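En febrero volví a hacer el caldo de mi suegra, el que lleva casi cuatro horas de fuego y toda la paciencia del mundo. Ulla me lo enseñó cuando vivíamos en Paju (¡qué cocina tan pequeña aquella!) y yo, que soy muy mía, todavía le cambio alguna cosilla: dos zanahorias más, el puerro entero, un trocito de apio si lo encuentro bonito.

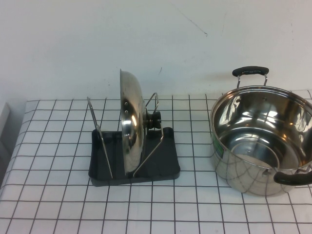

¿Se puede congelar el caldo?

Aguanta de maravilla en el congelador, en tarros que no estén llenos hasta arriba, y a mí me gusta colarlo dos veces antes de guardarlo.

Mi amiga Anjana lo prefiere con fideos muy finos y un chorrito de limón, y reconozco que la última vez que vino a cenar le copié la idea y repetí plato. Si alguien de por aquí lo prepara con garbanzos, que me cuente cómo le queda, que tengo un paquete esperando en la despensa.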